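Gripper zero, again

The Ledavier cell started closing short in April. Commanded width zero, reported width zero, and a sheet of paper still slid between the fingers. I keep a simulated copy of the cell for checking offsets before I touch the real one, so the repair began there.

Steps, for my own reference:

Power down, pull both fingers, clean the mounting faces. Refit and torque in two passes. Home the gripper, then cycle it 30 times with nothing in it before reading the zero. Write the new value into the config for both the cell and the model. The old zero was 1,287 encoder counts off, all of it on one side.

After that I open the fingers wide over the table in the model and check that the wrist view still has a clear line to the wood between them. 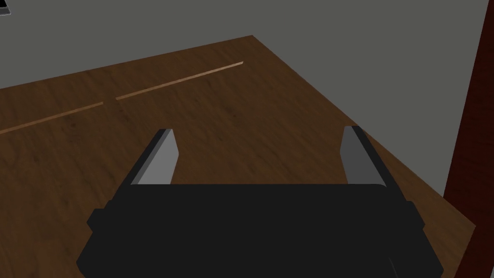 Jinfeng Zhong wrote to say 30 cycles is too few after a refit and that the Plurdale cell gets 500 before anyone trusts the number. Fair. I ran the rest overnight and the zero moved by another 161 counts. Config updated, paper no longer passes.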